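Hivernage à Flamance : batteries, coque, amarrage

Le bateau est à Flamance depuis octobre, ponton visiteurs d'abord, puis place annuelle côté digue. Je consigne les réglages de l'hiver, à la demande de deux lecteurs qui ont le même type de coque.

L'amarrage en premier. La place est exposée au clapot par vent de secteur est, avec un ressac court qui entre par la passe et revient sur le quai. J'ai doublé les pendilles et remplacé les aussières arrière par du polyester trois torons, plus souple que la tresse d'origine. Les amortisseurs en caoutchouc Morelli sont montés à un mètre du taquet. Le fourrage aux chaumards est en tuyau d'incendie, fendu et cousu. À contrôler tous les quinze jours, un peu plus souvent après un coup de vent.

Électricité ensuite. Le parc de servitude fait 200 Ah, en deux batteries AGM. J'ai relevé au contrôleur 164 Ah utiles à la décharge lente, ce qui me convient pour une cinquième saison. Le chargeur de quai reste branché en mode entretien, mais la borne du ponton disjoncte quand le voisin met son chauffage en route. Bohdana Antoniuk, à la capitainerie, a noté le défaut et m'a proposé la borne suivante en attendant l'électricien. Rallonge de 25 mètres, section 2,5 mm², déroulée entièrement. 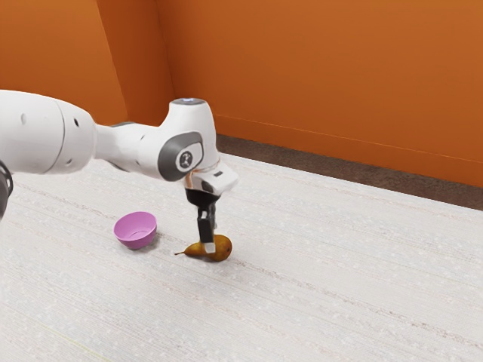

Bras articulé blanc, image de synthèse.

Pour le carénage, j'ai demandé deux devis. Le chantier Umora prend 600 euros pour la sortie d'eau, le nettoyage haute pression, le calage et la remise à l'eau. Brorinon est à 596, mais compte le ber à part au-delà de trois jours. L'écart n'a donc aucun intérêt si l'antifouling demande une deuxième couche après un jour de pluie. Je vais chez Umora, où l'élévateur passe mon bau sans démonter les filières.

Lev Maksymiv, qui a caréné le sien là-bas, me conseille de poncer à l'eau au grain 80 et de ne pas descendre sous la couche primaire. Je changerai en même temps l'anode d'arbre, usée à moitié, et la bague hydrolube si le jeu dépasse un millimètre. Les passe-coques seront sondés au maillet. Celui de l'évier a une vanne quart de tour qui force depuis l'été, je la remplace d'office.

Reste l'humidité intérieure. Planchers relevés, équipets ouverts, coussins sur chant, aérateur de descente ouvert au tiers. Hygromètre à 68 % dans le carré, plus haut dans la cabine arrière, où je soupçonne le joint du hublot tribord. Essai au jet prévu à la prochaine visite, avec du talc sur le contre-cadre.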